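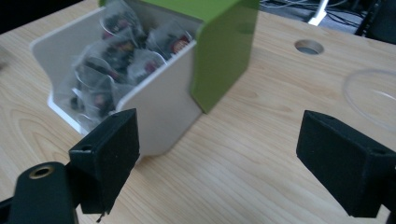 Restocking quantity for single-serve packets in a break room, 54 people

I order supplies for one floor of an office, 54 people on the badge list. We switched from bulk jars to single-serve packets in February and I need a reorder point. The packets are clear plastic and sit in a white dispenser box with a green lid, open at the front, so the level is easy to read at a glance. Our supplier, Mogensen, ships cartons on a lead time of 15 working days. Total use since the switch is 2859 packets over 20 working days. Do I set the reorder point from the average, or from the worst day? I don't have daily numbers, only the total.

Asked Thursday, March 22, 2018
Tags: inventory, office supplies, reorder point

3 answers

Answer 1 (accepted)

Start with the average. 2859 divided by 20 is 142.95 per day, call it 143. Over a 15-day lead time that is 2145 packets. Your reorder point is 2145 plus safety stock.

Safety stock normally comes from the spread of daily demand, which you don't have. Until you do, add five days of average use, 715 packets, for a reorder point of 2860. Count the closed cartons in the closet plus whatever is on order, and leave the dispenser out of the count. Log daily refills for a month and then replace the five days with a calculated figure.

Check the total too. 143 a day over 54 people is more than two and a half each. Possible, but if the first fill of the closet was booked as use, the average is too high.

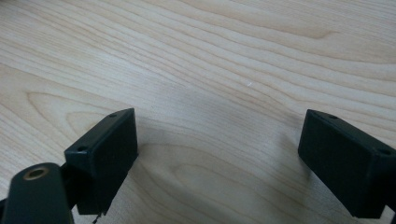
Answer 2

The formula above is fine. I would fix the measurement first. We had the same problem at Statden and the error was all in the counting, with people refilling from open cartons and writing nothing down. Pick one flat surface and tip each carton out there before it goes in. A light wood tabletop with a strong grain is poor for this if the packets are clear, so put a dark sheet of paper down. Count in rows of 20. We kept the log in Skelliline, but a spreadsheet does the same job.

Answer 3

Just order more than you need, they keep for ages. Rirkska has shorter lead times if you are in their delivery area.

Comment on Answer 3: Check the date on the carton before you do this. Shelf life depends on what is in the packets.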